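Tundeo Robotics Short Course
Handout 4: Comparing two sets of fingers on cloth
Prepared by Vasco Barros

Please read this before the Monday lab. You will need the log sheet from Handout 3 and your group's settings for the arm.

1. What we compare

Last time we worked with boxes and cups, which keep their shape when the fingers close. Cloth does not. When you push it, it moves away, folds over itself or slides on the table. For this reason the numbers you found for the boxes cannot be used again today, and you should start from the beginning.

We have two sets of fingers. The Pledstead set has a hard tip and a narrow end. The Devadiga set is softer and bends a little when it touches something. Both fit on the same gripper body, so please change only the fingers and leave the arm speed, the camera and the lighting as they are.

2. Settings

Closing force is given in the controller as a whole number from 0 to 1000. It is not in newtons, and many students make this mistake in the report. Start at 200 for both sets. Increase it only if the cloth slips on two attempts one after the other, and write the new value on the log sheet before you continue.

Each group makes 16 attempts with each set. An attempt counts from the moment the arm leaves the home position. If you stop the arm by hand, it is a failed attempt and you write "stopped" in the last column.

3. Choosing where to grip

A flat piece of cloth in the middle of the table is the hardest case. The fingers have nothing to go around, and they can only pinch. A folded edge is easier, if one finger can come down on the bare table and the other on the cloth side. Then the edge is between them when they close.

With trousers, look for these places first:
the waistband, which is usually thicker and has more stitching
a fold where the cloth turns back on itself
a side seam

Avoid pocket openings. A narrow tip can enter the pocket, and you will lift one layer only - or the finger will stay caught when you open.

4. Approach

Bring the gripper down fully open. Check the wrist camera view at two points: first when the garment is still far from the fingers, and again when the edge is between them. In the first view you decide the direction. In the second you decide if the height is safe.
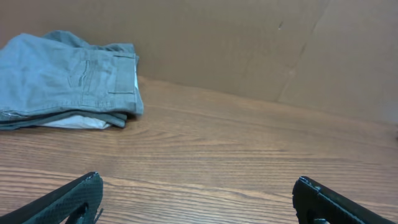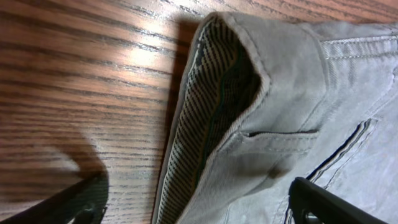

The first view has the trousers still far back, beyond the left finger. In the second, the edge with the striped lining lies between the open fingers.

5. What to write in the report

Give one table for each finger set, with force, grip place and result for every attempt. After the tables, write one paragraph about the failures. I am more interested in these than in the good attempts, so describe them with care: did the cloth slip out, did only one layer come up, did the fingers touch the table?

Save your camera recordings in the Fotus folder under your group name. Reports are due at the start of the next lab.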